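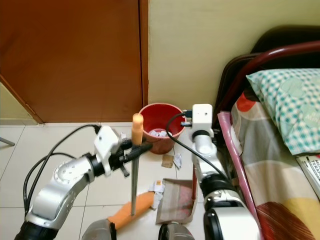 Villitz Lirnis gripper, long-term review: good hands, bad stop

Home | Reviews | Arms | Grippers | Forum | Log in

Posted Tue 2 April

Quick one, between jobs. I've had a pair of these on the two-arm setup since December and most of what I wrote in the first-look post still stands. Strong, quiet, easy to mount. But there's a fault you should know about before buying, so that goes first.

It drops things on a stop. Not every time. Hit the stop button while the fingers are under load and the gripper is supposed to hold position. Mine held on the flat stuff. On a thin round handle, sweeping upright, the left one let go on the stop and then closed again by itself when I reset. Closed hard. My fingers were out of the way, but only because I'd gone to get the stick off the floor from the other side. Pure luck.

Logged 292 sweep-and-dustpan runs after that with the same firmware. Paper scraps on tile, one arm on the long handle, other arm on the dustpan, bucket by the wall for emptying. The re-close came back four times, always the left gripper, always on reset, always the thin rod. Swapped the two grippers over and the fault moved to the right arm. So it's the unit and not the arm or my wiring.

Villitz support asked for the logs and sent me back version 421. Dropping on stop is fixed as far as I can tell. The re-close isnt. Down to once in the next batch, which sounds better until it's your hand in there.

What I do now: power off at the wall before reaching in. Every time. Slow, annoying, works. The manual says the reset button is enough. I don't agree and I told them so.

Second gripe, cables. Two come out of the gripper housing and the clips in the box are too few, so you end up with big loops hanging down over the floor by the arm. Caught one with my foot in week two and pulled the connector half out. The gripper lost signal and stayed clamped, at least. Buy your own ties. Also keep furniture clear, I run mine right next to a bed and the right arm has very little spare room on that side. My fault, small room.

The good bits. Grip on the dustpan is solid, no twist when the lip drags on a grout line. Finger pads show hardly any wear. Setup through the Caller app took less than an hour for both - the old Tak grippers ate a whole weekend. Force setting is easy to find and it remembers it after a restart, the Tak ones never did.

Price was 400 each when I bought, I see 279 now on the open-box page. Would check the firmware version first thing if you go that way, older units are likely the ones coming back.

Score: would of been an easy eight. It's a five until the re-close is sorted. Good gripper with a bad reset, and I can't tell people to put their hands near it.

Will update when the next firmware lands.

Comments (3)

benchrat: Same on mine with a broom handle. Never on anything square. Support told me to raise the grip force, made no difference.

two_left_arms: Is the stop a hard power cut on yours or just a signal? Mine's wired as a power cut and I haven't seen it close on reset yet. Only had it three weeks though.

gripfan: Five is harsh. Mine's been fine since 421.

Contact | Copyright, all rights reserved | Back to top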